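Trutmont opens textile repair and re-use service to households across Fundine

July 2020

Trutmont, the textile repair company, is opening its mending and re-use service to private households in Fundine. Until now the company has worked only for hotels, care homes and theatres. Residents will be able to hand in clothing, curtains, bedding and loose covers at ten collection points, and have them back mended, altered or remade.

The household service is called Edelano. Bookings open at the end of this month and can be made by telephone, by post or through the Trutmont website.

Petronella Radebe, managing director of Trutmont, said: "We have had people knocking on the workshop door for years with a coat over their arm, asking if we could do a lining or a zip. We used to send them away, as we weren't set up for single items. Now we are. The work is the same work. What has changed is the booking system and the vans."

What the service covers

Edelano will take most woven and knitted household textiles. Standard repairs include seams, hems, zips, buttons, linings, patches, darning and replacement elastic. Curtains can be shortened, relined or cut down for smaller windows. Sheets worn in the middle can be turned sides to middle, a job the company already does for several of its care home customers.

Items too worn to mend can be remade into something else at the customer's request. The price list includes cushion covers, aprons, drawstring bags and draught excluders. Customers who do not want an item back may donate it, and usable cloth will go to the Duan scrap store, where schools and playgroups can collect it free of charge.

The service will not accept leather, fur, electric blankets, mattresses or anything with foam fixed to it. Duvets and pillows can be taken only if the repair is to the outer cover.

Dark fabrics

Customers are asked to allow extra time for repairs to black, navy and other very dark cloth. Stitches are harder to see on these fabrics and thread has to be matched in daylight, so the work is done in the morning at the benches nearest the windows. Where an exact match cannot be found, the workshop will telephone the customer before going ahead and offer the closest shade on either side. 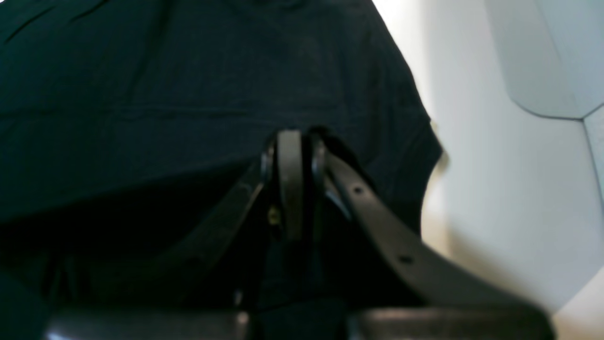 Prices and turnaround

Prices start at £4 for a button or a short seam. A trouser hem is £10 and a new zip in a skirt or pair of trousers is £14. Full curtain relining is quoted by the drop once the curtains have been measured. There is no charge for a quotation, and no charge for returning an item if the customer decides not to proceed.

Most repairs will be returned to the collection point within two weeks. Curtains, coats and remade items will take up to 47 days. Each item is given a numbered cloth tag when it is handed in, and the customer keeps the matching half.

Everything must be washed or dry cleaned before it is handed in. Bags will be set aside unopened for three days on arrival at the workshop, and again after the work is finished. This is in line with the handling arrangements Trutmont has used for its trade customers since the spring.

Results of the trial

A trial of the household service ran last winter from a single counter in Fundine covered market, beginning in December. During that time the workshop repaired 1546 items for 289 households. Trouser hems were the most common job, followed by coat linings and zips. School uniform made up a larger part of the work than the company had expected, and a separate uniform price list has been drawn up as a result.

Several customers in the trial asked for repairs that could be seen, in a contrasting thread or patch, and this will be offered at the same price as a matched repair.

"Some people want the hole to disappear and some want it in bright orange," said Petronella Radebe. "We ask at the counter and write it on the tag. The main thing we learned from the trial was to ask more questions at the start. Does it shrink, has it been mended before, do you need it by a certain date. It saves a lot of telephone calls."

Staff and premises

Trutmont is taking on four menders and a driver to run the new service. Two of the menders' posts are open to trainees, who will spend their first year alternating between household and trade work. No sewing qualification is needed, but applicants will be asked to complete a short practical test.

The workshop has taken over the ground floor of the former seed warehouse next to its present building. The new space will be used for sorting, tagging and storage. Sewing will remain upstairs.

Collection points

The ten collection points are in libraries, launderettes and shops, with at least one in each part of the town. A full list with opening hours is on the Trutmont website, and printed copies are available at the covered market counter, which will stay open.

Notes to editors

Interviews with Petronella Radebe can be arranged through the Trutmont press office. Visits to the workshop are by appointment only at present, and numbers are limited to two people at a time.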